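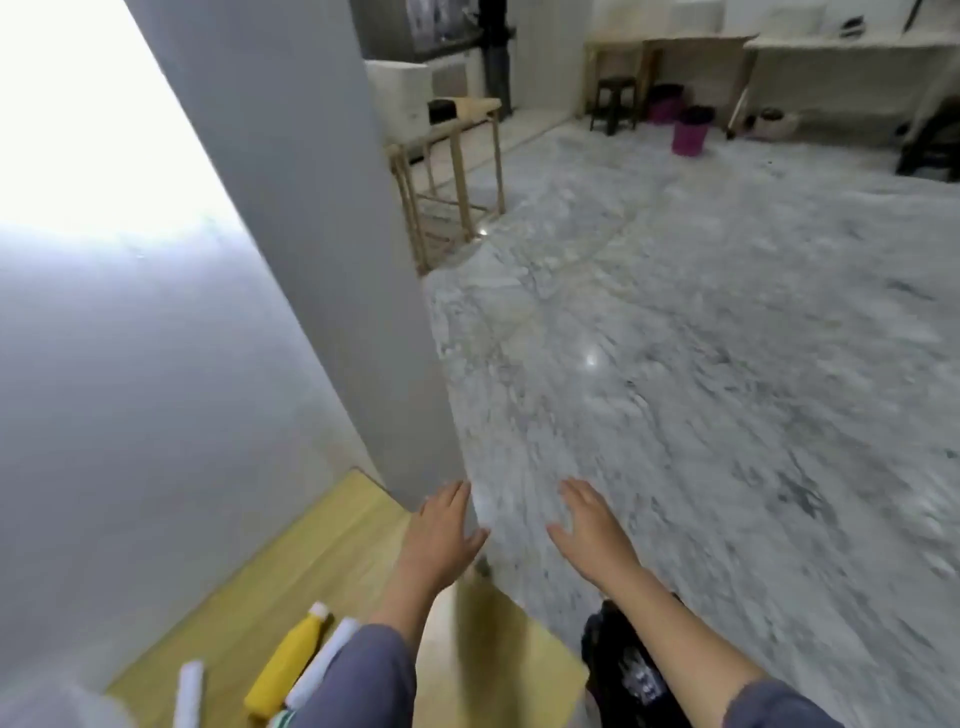 Okay, I'm the one with the pen again, so you're getting my version of the meeting. We were mostly there for the footpath between Bredelmont and the old mill, and we got to it almost on time (only one round of coffee first!). Before that, though, we had the housekeeping part, and I'll put it down so it's on record: the polished marble floor is lovely and it stays, but small stuff like the yellow bottle with the white cap lives on the wooden shelf, and we'd like it to go on living there. Agreed by everyone, moving on.

Minutes from last time were approved with one fix. I'd written that the stile at the top field was "gone." It is leaning. I've changed it.

Footpath. We have 3,000 dollars left in the path fund, and the quote from Grewal for gravel on the low stretch came in at nearly 500 more than that. So we can't do the whole thing this spring. I said I'd rather see the bend by the creek done properly than a thin layer everywhere, and there was a long back-and-forth about that, with some very strong feelings about drainage. In the end we voted to ask Grewal for a new quote covering just the creek bend, plus the two culverts. The rest waits until September.

Somebody asked if wood chips would do for now. We tried wood chips before, and they ended up in the creek. No vote taken.

Signs. The new trail markers from Temau cost 185 for the set and they look great, a nice dark green you can read from a distance. We need 14 posts to put them on and we have a pile of old ones behind the barn, a few of them rotten. I'm going over to poke at them with a screwdriver. If you want to come and poke too, bring gloves.

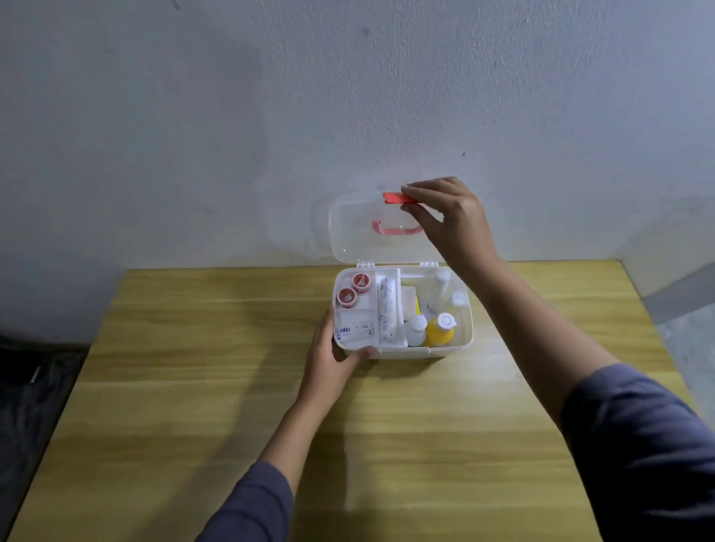

BREDELMONT, 2019-03-02

Second half, after the break. First aid for the spring walk: we went back to the clear plastic box with the red handle, and we're sticking with that kind, as it's easy to carry and you can see in without opening it. Whoever leads the walk takes it along. I'll type up a list of what should be in there and tape a copy to the sign-in sheet.

The walk itself will go up to Plultedeck and back by the lower road. We talked about doing the ridge, but the ridge is all mud until later in the year and I for one am not doing that again in sneakers. Dogs are welcome on a leash. Lunch is bring-your-own, and we'll provide lemonade if the big cooler gets found (please check your garages!).

Left over for next time: the leaning stile, the key to the barn, and whether we want a newsletter or just keep sending emails.

Meeting closed, chairs stacked.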